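Last updated in February
Filed under: Workshop diary / Sourdough & Ferments

Day 17 of the rye starter. Fed at 7:10 a.m. at a ratio of 1:1:1, using 100 g of each. Kitchen temperature was low overnight and the rise was slow. The peak came well after noon, two hours later than yesterday. The dome held its shape when I tapped the jar. Smell is sharper than last week, closer to green apple than yogurt.

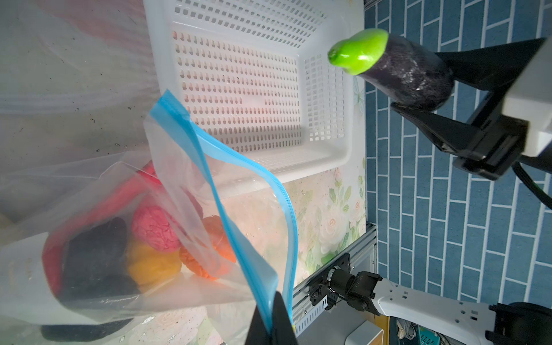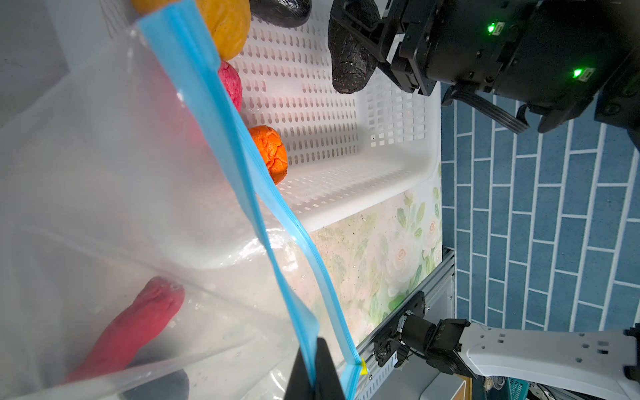

I have changed the flour. The first bag was Akgül whole rye, coarse, and it took up water unevenly. The replacement is Fivitz, a finer grind, and at the same ratio it gives a looser paste. I cut the water by a spoonful in the evening feed and will keep that figure until the bag is finished. Changing two things at once was a mistake. If tomorrow's peak moves again I won't know whether to blame the flour or the water.

Serpil Kocabaş wrote back about the gray liquid. She says it is only hunger and that I should stir it in or pour it off, as I like. I poured it off. She keeps hers at 125 g total and bakes from it twice a week, which wastes very little. Mine is larger than it needs to be. After the next bake I will reduce it.

Test loaf, mixed at 1:30 p.m. 400 g flour, a quarter of it rye, salt at two percent. The dough was slack at the first fold and better at the third. I shaped it early — the top was starting to dry — and left it covered on the counter. Baked in the lidded pot, lid off for the last part. The crust is good. The crumb is tight along the bottom third with one large tunnel under the top crust, so it was underproofed, same as the last one. The tunnel was smaller this time.

The oven dial still reads high. I set the Joltero thermometer on the middle rack and it settled 17 degrees under the dial after a long preheat. Noted on the card inside the cupboard door.

Evening feed done at 9:40 p.m. Rubber band moved to the new level. Jar is on top of the refrigerator tonight, with a folded towel under it. Need salt and parchment. Check the level before coffee.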